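March 9, 2018
Notebook, table and tableware

Finally got a proper run at the plate question and I am really pleased with how the afternoon went. Writing it up now before I forget which bit of tape was which.

Where we left off in February: the Petimeck tabletop had come back from its second oiling and I'd put it to one side, face up, with the window open a crack. It smelt strongly of linseed for days. The smell has gone now, or nearly, and the surface has lost that tacky drag you got if you pulled a sheet of paper over it. Paper slides clean across in both directions. With the grain it's lovely. Across the grain you can just feel the change from the early wood to the late wood, which is what I was hoping to keep. I stopped sanding before it went glassy and I'm so glad I did.

Oil notes, for whoever does the next one: thin coats, wipe off after 20 minutes, don't leave it longer even if it looks thirsty. The end grain drinks far more than the face. I gave the ends an extra coat and they have gone a shade darker, which I like, though Osstead may not, as they asked for an even tone all round. Will send them the offcut and let them decide.

Now the plates. The question from Osstead was plain enough: they want a pale top for the new tea room and they want coloured tableware on it, and do the colours hold up or do they look washed out? I had the Natow samples (sage, a grey blue, mustard, pink) and the Issa ones, which are heavier in the hand and have a thicker foot. I tried each one on the bare wood, then on a linen square, then back on the wood.

Sage: fine. Bit sleepy.

Grey blue: looks cold against the oil and makes the wood look yellower than it is. I had high hopes for this one. Moved it nearer the window and it improved, but the tea room faces north so that's no help to anyone.

Mustard: too close to the wood. It disappears from across the room and then looks like a stain when you come up on it.

Pink: oh, this one is good! I didn't expect to like it at all. It's a salmon sort of pink, a bit dusty, and it warms the top up without shouting. The raised rim picks up a line of light and you get a clean circle, so the shape reads even when you're looking down at it. I kept going back to it all afternoon. If I were doing up my own kitchen I'd order a stack tomorrow.
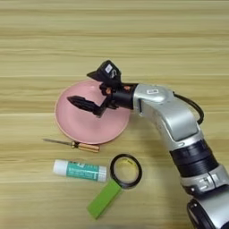
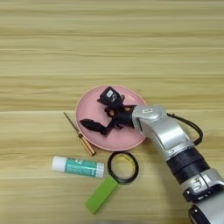

Pink plate on the pale wooden top.

Scratch check on the oiled face came next, done on the offcut so as not to spoil the real thing. I dragged the foot of an Issa plate back and forth with a bag of rice in it for weight, then did the same with a Natow. The Issa left a dull track that I could feel with a fingernail. The Natow left a faint shine which mostly buffed out with a dry cloth. I think the Issa foot is unglazed and a little gritty, so a rub with 800 grit, used wet, ought to sort it. Tried that on one plate only: 11 strokes round the foot, rinse, dry, repeat the drag. Much better. Still a mark if you tilt the offcut to the lamp, but you have to go looking for it.

Water rings: put down a wet cup and left it 16 minutes while I had my own tea. A pale ring came up, then faded by the time I'd swept the floor. A hot cup is another matter and I haven't tried it yet. I suspect it will mark and they'll want mats. There are some cork rounds in the drawer under the vice, the thin ones, and it would be worth seeing how those look with the pink before we suggest anything thicker.

One thing that bothers me slightly. The colour of the top shifts a lot depending on the lamps. Under the strip light it goes towards cream and the bands in the grain look quite stark. With the strip light off and only the bench lamp on, it's all honey. Osstead haven't told us what bulbs they're fitting. Must ask. If it's something very white then the sage might come back into the running, and I'd want to look at them all again before anyone spends money.

To do:
Ask Osstead about bulbs.
Post offcut, with the end grain side marked in pencil.
Hot cup test, with and without cork.
Second drag test on the Natow, longer this time, with more rice.
Find out if Issa do a pink. Their shape is nicer and it would be a happy day if they did.
Order more 800 grit, we're down to the last sheet and it's torn.
Put the lid back on the oil properly. It had skinned over again this morning and I lost a good spoonful getting through to the wet stuff. Rags are outside on the rail, flat, please leave them there overnight and don't bundle them in the bin.

Underside of the top still needs its one coat. I'll flip it when the trestles are free and do it first thing so it has the whole day.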